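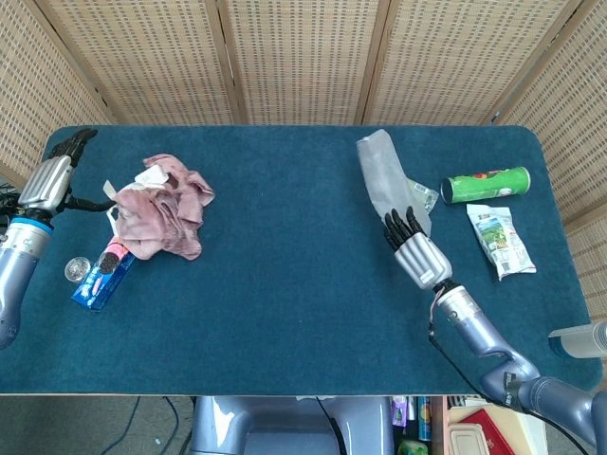 Vakau Table Mat

A soft carpet-style mat for rectangular tables with rounded corners. It covers the working part of the top, deadens noise and keeps small things from sliding when you set them down. Sold by the piece, cut to your table.

Color: dark teal
Shape: rectangle with rounded corners
Thickness: 3 mm
Standard depth: 62 cm
Made by: Filance, for Vakau
Code: Vakau 38 T

What it is for

The Vakau mat was made for tables that get used for sorting, packing, snacks, crafts and everything else that ends up on a table during the day. A bare top is loud. Cans roll, lids skate off the edge and anything hard leaves a mark sooner or later. With the mat down, a can laid on its side tends to stay near where you put it, and crinkly bags and wrappers are easier to pick up than they are from a slick surface.

It is a table mat and should not be used on the floor. We get asked about this a lot. The backing is too smooth for foot traffic. If you want something for the floor, ask us about the Bednarek runner, which comes in the same teal and in gray.

Choosing a size

Measure the flat part of your table top, edge to edge, both ways. Most people like to leave a narrow strip of the table showing so the edge stays easy to wipe. If you want the mat to run right to the edge, tell us when you order and we will cut it to the full size.

For rounded corners, trace one corner on a sheet of paper and send us the tracing or a clear photo of it next to a ruler. We cut all four corners to match. If your corners are different from one another, trace each one and write on it which corner it belongs to. Square corners are no extra charge.

Tables deeper than 62 cm are cut from the wide roll. This takes a little longer, and the wide roll is not always in stock in December.

Laying it

Wipe the table and let it dry. Unroll the mat with the pile facing up and leave it overnight before you trim or fix anything. It arrives rolled and the ends will lift for the first day. Do not iron it. Heavy books on the corners work fine.

The mat will stay put on most tables by its own weight. If yours shifts, use the fixing tape in the accessories list below. Run the tape along the two long sides and across the middle. Press down from the center outward.

Cleaning

Crumbs are the main thing. Clear the table first - wrappers, lids, cloths and bags all off - then go over the mat with a hand vacuum or a stiff brush, always in one direction. Chip crumbs come up easily when dry, and get worse if you rub them with a damp cloth. Chocolate cookie crumbs can leave a smear, so lift them before you wipe.

For spills, blot with a plain cloth and cool water. A drop of dish soap is fine. Do not use bleach. The mat can be hand washed in a tub at 30 degrees and hung over a rail to dry. It should not go in a machine or a tumble dryer.

The dark color hides most marks but shows pale lint and salt.

Using it with a screen

Many customers set the table against a folding screen, to close off a corner of a larger room. Any freestanding screen will do. Woven panels are light and fold around the back and sides of a table without much trouble. Leave a small gap between the screen and the table so the mat does not catch when you lift it. We do not sell screens at the moment.

Accessories

Fixing tape, double sided, one roll
Corner tracing sheets, pack of 3
Stiff hand brush
Spare offcut in matching teal, for patching

Ordering

Mats are cut to order at our Ballotstead workshop. Send your measurements and tracings with the order form, and we will send back a drawing for you to check. Cutting starts once you have approved the drawing. Please look at it carefully, as cut mats can only be returned if there is a fault or we have cut to the wrong size.

Standard sizes with standard corners can be returned unused within 30 days.

Questions about sizes and corners go to Eduardo Pangilinan in the workshop. Please have your table measurements to hand when you call.

Related items

Vakau Table Mat, gray
Vakau Desk Strip
Bednarek floor runner

Page updated Wed 29 June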